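We are a small language school in Sarnley, on the first floor of the building at the end of Studitz Street, over the shoe repair. Our name is Deák Language Rooms. We teach English and Hungarian to adults in the daytime and in the evening, and on Saturday mornings we have a reading group for older children.

## How the school started

The school was opened by Benedek Antal, who still teaches three evenings a week. He came to England to work as a translator of technical papers, mostly manuals for pumps and heating boilers. In his free time he gave lessons at his kitchen table to people from his street. Some wanted to pass the language test for their job, and one couple wanted to speak with the family of their son's wife in Szeged. When the kitchen became too small, he rented one room, and after two years a second.

Deák was the family name of Benedek's grandmother. She was a village teacher and he learned to read from her, before he went to school. Many visitors think that the school is named after the statesman, and we do not mind this, he was also a good speaker.

Csaba Pap joined later, first as a pupil's father and then as a teacher. He is responsible for the Hungarian courses and for the timetable. If you write to us, it is most likely Csaba who will answer you, and please be patient with him in August, when he makes the groups for the new year.

## What we teach

**English for daily life.** This is our biggest course. We practise what people need in the week: to ring the doctor, to read a letter from the council, to speak with the teacher of your child, to say to the landlord that the boiler is broken again. The groups meet twice a week. We use a printed book for grammar, but a large part of every lesson is talking.

**English for work.** For people who already speak well but who must write emails, reports or applications. You can bring your own texts. We correct them together with you and explain every change, so that the next text will have fewer corrections. We do not write your texts for you, although we are asked for this quite often.

**Hungarian from the beginning.** Hungarian has the reputation of a very difficult language. We think it is a language with many endings, and endings can be learned. In the first term you will learn to introduce yourself, to buy food, to ask the way and to understand the answer if the other person speaks slowly.

**Hungarian for families.** For children and grandchildren of Hungarian speakers who understand a lot but do not speak with confidence. These pupils have often a very good accent and very little grammar. They are put in their own group, because a beginners' course would be boring for them.

**Saturday reading group.** The children read one book together during the term and talk about it in English or in Hungarian, as they like. There is no homework. The parents may wait in the small room, where there is tea.

## How we teach

Our groups are small. We do not start a group with fewer than three pupils, and we divide it when it becomes so full that the quiet ones stop speaking. Before you begin, you will have a short talk with one of the teachers. It is free and it is not an examination. We want to hear how you speak and what you need the language for.

Mistakes are not interrupted in the middle of a sentence. The teacher writes them down and we look at them at the end of the lesson. Some pupils would like to be corrected at once, and they only have to tell us.

We use little technology in the classroom. There is a board, a loudspeaker for the listening exercises and a shelf with dictionaries, which you may use but not take home. The lending library is a different shelf, by the window. It has now 66 books in easy English and a smaller number in Hungarian, mostly short stories and detective novels. Gundley Books, the second-hand shop near the station, keeps for us the titles that they think will be useful.

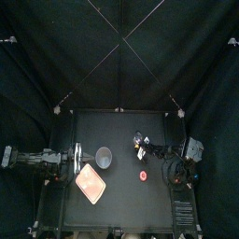 ## Prices and places

A term has ten weeks. You pay by the term or in two parts, and the second part is due in the fifth week. Pupils who study both languages pay the full price for one course and half for the other. If you miss a lesson, you can come to the same lesson in another group when there is a free chair. Please ask Csaba first.

For people without work we keep two free places in each daily life group. You do not need to bring papers for this. Tell us in the first talk, and it stays between you and the teacher.

## Finding us

The entrance is the green door on the left side of the shoe repair. Press the upper bell and wait a little, the lock is slow. There are stairs and no lift, and we are sorry about this. If the stairs are a problem for you, Benedek can teach you in the back room of the Sarnley library on certain afternoons.

By bus, get off at Studitz Street, lower stop. With the car it is better to use the car park behind the station, as the places in our street are only for residents until six o'clock in the evening.

The office is open on teaching days from three in the afternoon. During the lessons we do not answer the telephone, but we listen to the messages every evening and call back the next day. Please say your number slowly, and say it two times.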